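Roboterarm für die Heimwerkstatt: Was ich vor dem Kauf gern auf dem Zettel gehabt hätte
Werkstatt-Tipps von Ailbhe Duggan, 15. Mai 2023

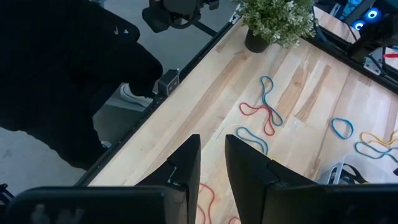

Mit dem Arm selbst fängt fast jeder an, ich auch! Wochenlang habe ich Reichweiten und Traglasten verglichen, dabei hätte ich lieber erst mal den Tisch ausmessen sollen. Also, bevor ihr irgendwo auf »Bestellen« klickt (die Vorfreude ist riesig, ich weiß), nehmt euch einen Abend mit Papier, Bleistift und Maßband.

Der Tisch zuerst

Eine massive Holzplatte ist etwas Wunderbares. Sie schluckt Vibrationen, lässt sich anbohren und verzeiht Kratzer. Wichtiger als die Fläche ist die Tiefe, denn der Fuß des Arms braucht Platz, die Kabel hinten auch, und davor soll ja noch gearbeitet werden. Zeichnet den Arbeitsbereich mit Malerkrepp auf und lasst ihn zwei Tage kleben. Wer in der Zeit ständig seine Kaffeetasse darin abstellt, braucht einen anderen Platz.

Plant gleich Profilschienen entlang der Kanten ein. Ich habe meine nachgerüstet und mich über jedes einzelne Loch geärgert. An einer Schiene kann man Kameras, Lampen und Kabelhalter verschieben, bis alles passt, ohne wieder den Bohrer zu holen.

Was soll er überhaupt greifen?

Schreibt eine Liste der Dinge, die bei euch wirklich herumliegen. Schrauben und Klötzchen sind dankbar. Gummibänder sind eine ganz andere Liga: flach, biegsam, gern ineinander verheddert, und trotzdem mein liebster Test! Wer so etwas sortieren will, sollte beim Greifer auf schmale, saubere Fingerspitzen achten und nachfragen, ob man die Finger einzeln nachkaufen kann. Bei meinem Cillamix geht das, beim günstigeren Modell von Retora kam damals nur der komplette Greifer als Ersatzteil.

Und bitte Farben mischen. Rote, blaue und gelbe Bänder auf hellem Holz heben sich schön ab, schwarze Teile vor einem schwarzen Greifer machen der Kamera das Leben schwer.

Das Budget, einmal ehrlich gerechnet

Mein Posten »Kleinkram« stand am Ende bei 501 Euro. Da waren Schienen, Klemmen, Netzteil, Verlängerungen und zwei Kamerahalter drin, der Arm noch gar nicht. Seitdem schlage ich auf jede Planung 20 Prozent auf und freue mich, wenn etwas übrig bleibt. Peadar Hegarty hat mir außerdem geraten, den Rechner getrennt zu budgetieren. Guter Tipp, für die Bildauswertung habe ich dann doch einen kräftigeren genommen.

Gebraucht kaufen lohnt sich durchaus. Lasst euch den Arm in Bewegung zeigen, am besten langsam und mit ausgestrecktem Gelenk, und horcht auf Knacken. Schrammen am Gehäuse sind mir egal, ausgeleierte Stecker nicht.

Was noch auf die Einkaufsliste gehört

Ein Not-Aus, den man blind erreicht.
Kamera am Handgelenk plus mindestens eine feste am Tischrand.
Klettband, viel mehr als gedacht.
Drei flache Schalen für Kleinteile.
Eine Steckdosenleiste mit Schalter, nicht unter dem Tisch montiert!

Messt auch den Boden rundherum aus. Man steht oft dicht daneben, und Füße brauchen Platz, genau wie ein Stuhl. Feste Schuhe ziehe ich beim Aufbauen sowieso an.

Siobhán Moriarty fragte per Mail, ob ein zweiter Arm sinnvoll ist. Für den Anfang würde ich das Geld sparen, aber die zweite Befestigung gleich mit vorsehen. Die Halteplatten von Piven habe ich im Oktober auf Vorrat bestellt, Lieferzeit drei Wochen. Die Maße schreibe ich in den nächsten Beitrag, sobald ich die Bohrschablone fertig habe.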